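Trellik Rain Gauge, Self-Emptying

Model 2 from Pendov. Tipping bucket type, wireless. In stock, ships from the Iveck warehouse.

Sends readings to the indoor display every 18 seconds. Range is fine through a couple of walls, less so through brick. Logs daily, weekly and monthly totals, plus a rate reading for when it's really coming down. Flood alarm you set yourself. Loud, can be turned off.

Funnel lifts out for cleaning. Do this after leaf season, a clogged funnel reads low and people send the whole unit back. Debris screen inculded. Mounting pole is not, order seperately or use a fence post. Needs to be level, there's a bubble on the base.
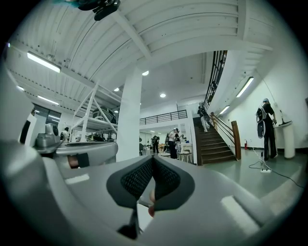 Batteries and warranty

2 AA in the gauge, 3 AAA in the display. Not in the box. Lithium if you get hard freezes. Gauge doesn't measure snow, only melt, so bring it in or ignore the winter numbers.

Two year warranty, keep the receipt. Cracked funnels from ice not covered.

Older Fourie displays won't pair with this one. Replacement screens back in October.

Page updated 2025-09-22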